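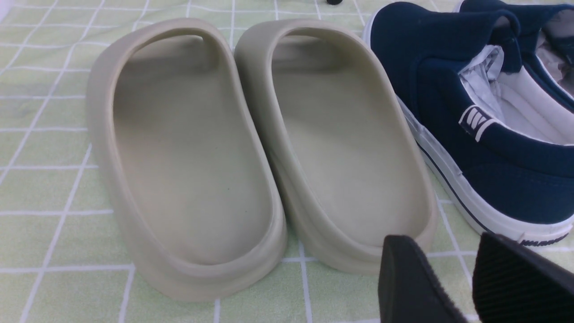
Issue 15

Search this blog
Go

The footwear set is the second task we have recorded for Hutstead, after the cutlery. The aim is plain: the model should learn to pick up a single shoe from a group and set it down beside its partner. Solange Bragança wrote the task sheet. It fixes the start positions and leaves the order of picks to whoever is driving the arm.

Soft foam slides are the awkward class. The walls give when the fingers close, so a grip that looks sound at the wrist view can still slip on the lift. We now ask for the heel rim first and the side wall second.

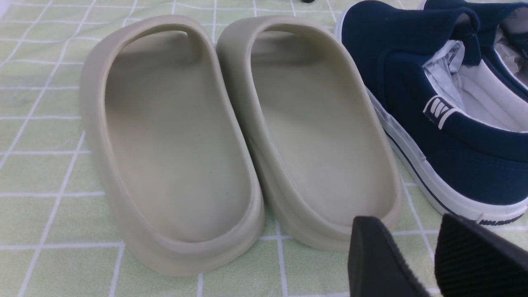 Canvas shoes keep their paper stuffing, which holds the opening in shape. An episode is kept if it has one clear approach and no more than 2 attempts at closing. Failed closes are labelled and stored apart. The target is 900 kept episodes, in batches of 100, with the layout changed between batches.

Blocked views stay in the set as well. Lucimara Guerra wanted them cut; I would sooner give them their own label and let training decide the weight.

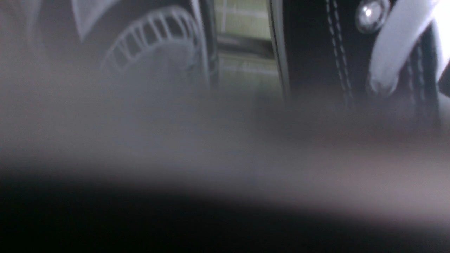 Changes since April

Overlapping starts are now allowed. Black shoes go down next to pale ones, and some episodes begin with the target only partly in view.

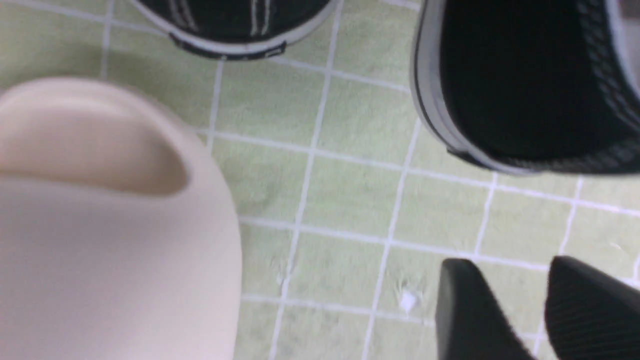

Still to do

Check the labels on the last batch against the task sheet, then send the lot to Ranport.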